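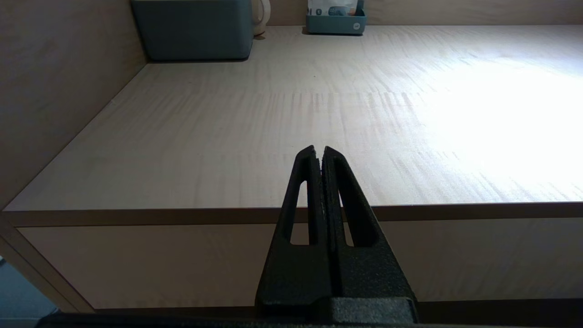
Ticket: Picking arm stops on soft items, bench 2
Opened by Halima Mwakyusa, returns floor, Hivberg
July, 7:40 a.m.

Problem

The arm faults on plush and fleece items. Hard items go through fine. Error on the panel is "grip width out of range." After the fault it goes home with the fingers closed and waits for someone to clear it. We had 3 of these before first break, and each one pulled Kiprono off the packing line to come and press reset.

Already tried: restart, wiped the finger pads, moved the bench lamp.

Reply, Njoroge Kashindye, Zandus support, 9:15 a.m.

The width limit is set per item class. Please check which class your plush is under. If it says "boxed," the arm expects a firm edge and gives up when the fingers keep closing.

Reply, Halima Mwakyusa, 10:05 a.m.

It was under "boxed." All of it was. The list was loaded in one go, nearly 1,000 lines, and the soft goods never got their own class. Who is supposed to maintain this? Before the arm, whoever was on the bench just picked the thing up.

Reply, Njoroge Kashindye, 10:30 a.m.

Your site owns the list. Steps to change it:

1. Pause the arm from the panel, not from the wall switch.

2. Open Classes, add "soft," and set the close limit to 300. Leave speed as it is.

3. Move the plush lines over and run one piece by itself. Watch straps and loose folds. With long pile the wrist camera gets mostly fur, so stand at the bench and look at the grip from the side. 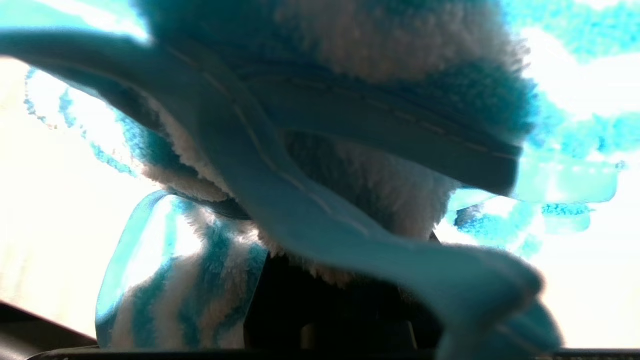

4. Save the class and send me the log.

Reply, Kiprono Swai, 1:50 p.m.

Steps done, log sent. No faults on plush over lunch. I still had to stay at the bench for the whole run, so packing was one short again. If list changes are going to be our job, we need time for them on the shift plan.

Note, Elibariki Simiyu, shift lead, 2:20 p.m.

Agreed. Kiprono gets the first hour for the item list until the soft goods are sorted. Mutua Athumani covers packing. Leave this ticket open through the night shift.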